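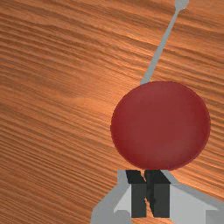
About Flellwood

Hi, I'm Araceli Barrios, and I run Flellwood, a small evening cooking school in Grasville. If you've landed here because a friend dragged you to a soup night and you want to know who the loud woman with the ladle was, that was me!

I didn't go to culinary school. I kept the books for a tile company for years and cooked for my family at night, and at some point my sister-in-law asked if I'd teach her how to make beans that tasted like my mother's. Then her neighbor wanted to come. Then the neighbor's book club wanted to come, all of them, on the same night, and my kitchen at home has one working window. So I went looking for a room.

What I found was the back half of the old Pisano bakery on Husar Street. It had good gas lines, terrible linoleum and a walk-in cooler that somebody had been using to store Christmas decorations. I signed the lease before I'd told my husband (he's fine about it now). We held our first class on Tuesday, December 4, 2018, with six people and a pot of chicken and rice that I oversalted because I was so nervous. Four of those people still come.

Ileana Bălan came in as a student that first winter and pretty much took over the baking side by spring. She grew up making braided breads with her aunts, and she has patience that I just don't have – I'll stand at the oven door and fuss, she'll go sit down with a magazine. All our bread, pastry and dumpling classes are hers. If you've tried calling on a Monday and got a very calm voice telling you the sourdough class is full, you've met her already.
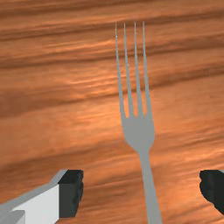
Our classes are for people who need to get dinner made. We do a six-week basics course in the fall and again starting in February, and in between there are single evenings on whatever we feel like teaching: stews, eggs, cheap cuts, what to do with a whole cabbage. You don't need any experience and you don't need to bring a knife. Please do bring something to take leftovers home in, our stack of containers has been shrinking for years and I've given up asking.

People ask a lot about recipes. Yes, you get them, printed, and I try to keep each one to a single page. I have 740 of them in a filing cabinet by now, a lot of them with my handwriting all over the margins, and I'm slowly typing them up. Slowly! Ileana's are all in grams and mine are all in cups, and we've had that argument so many times that we now print both and leave it there. Her pie crust is at 400 degrees and so is mine, so at least we've got that.

Every class ends with everybody sitting down and eating together. I'm pretty stubborn about this. When I was planning the first course, a friend told me I could fit in an extra class each evening if I sent people home with their food in a box, and I did the math and she was right, and I still didn't want to do it. Half of what I know about cooking I picked up from people talking with their mouths full. You taste your neighbor's version of the same dish and it's a little more sour than yours, and you ask what they did, and now you know something about vinegar.

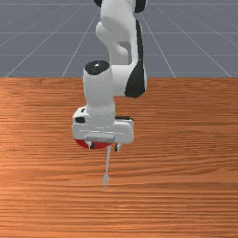 White arm above the wooden tabletop.

We also do private groups, mostly birthdays and work outings, on Saturdays. The room gets snug with a big party, so call and talk to one of us before you invite the whole office. We can cook around most allergies if we hear about them a week ahead. We can't promise a nut-free kitchen, though, and I'd much sooner tell you that here than at the door.

Kids' classes are back on Sunday afternoons, ages eight and up, and a grown-up has to stay in the building. There's a bench in the front hall and the coffee's free. Ileana teaches most of these too. The kids like her better and I've made my peace with it.

The school is at 752 Husar Street, around the back, up the ramp with the green railing. The front door belongs to the dry cleaner and they're very nice about people wandering in holding aprons, but try the back first. You can park in the lot after five. The bus stops at the corner and it's a 2 minute walk from there.

Phones are on from Monday to Thursday, noon to six. If it rings and rings, one of us has dough on her hands, so leave a message and say your number twice, please, the machine is old and it swallows the first few words.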